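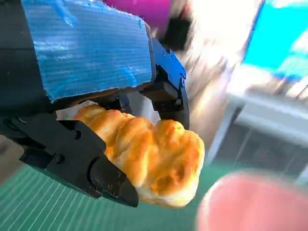 Re: [cell-planning] Budget lines for the handling cell, second draft

From: Humaira Farooqui
To: cell-planning list

Anum Paracha wrote:
> Can we settle the end effector line before Sunday? I have one
> two-finger gripper set and one pair of multi-fingered hands in
> the draft. If we only buy the Prurwood fingers we save 13 per
> cent of the total, but I don't know what that does to the
> bakery tasks. Also, are cables and mats under consumables or
> under fixtures? Berholm want an answer on the mounting plates.

Keep both. The two-finger set covers the bread roll tasks, and the jaw faces are cheap to replace. Budget 14 spare pairs for the year. The pastry-to-bowl tasks stay on the hands for now, and I would not cost them on anything else until Danladi have quoted for the wider jaw.

Mats go under consumables and cables under fixtures. The green gridded mats get cut and stained, and the grid is what we use to reset object positions, so a worn one costs time. I have put down 40. 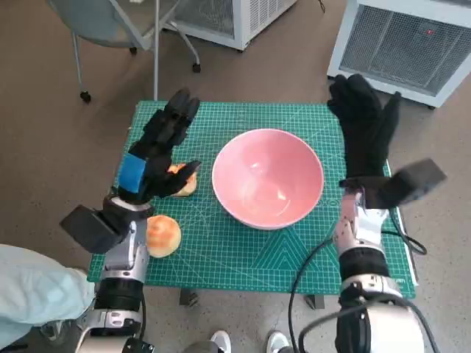
The cable line in the draft is too low. It allows for straight runs only. Add slack for each arm at full reach, plus clips to keep the loop off the work surface. Broltetti sell the clips by the box and the lead time is short, so they can wait for the second order.

Bowls, plates and other props are missing from the draft altogether. I suggest one line called "task objects", with food kept separate, as finance treats it differently.

On floor space: the plan allows 67 per cent of the bay for arms and framing and the rest for storage and access. I would leave that alone. The knitwear tasks need clear height as well as bench area, and the drawing shows no heights. Could you add a side elevation before it goes to Berholm? They will need it for the plates anyway.
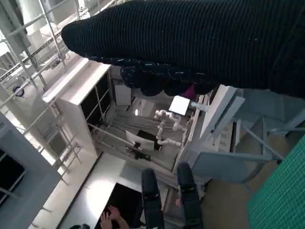 Black ribbed knit above the work area, with the white arm below.

Changes to the draft, then:

Gripper line: keep both types, add spare jaws
Mats: move to consumables
Cables: re-cost with slack
Task objects: new line
Drawing: add side elevation

Send the revised sheet to the list as a reply to this message and I will check the totals.

Humaira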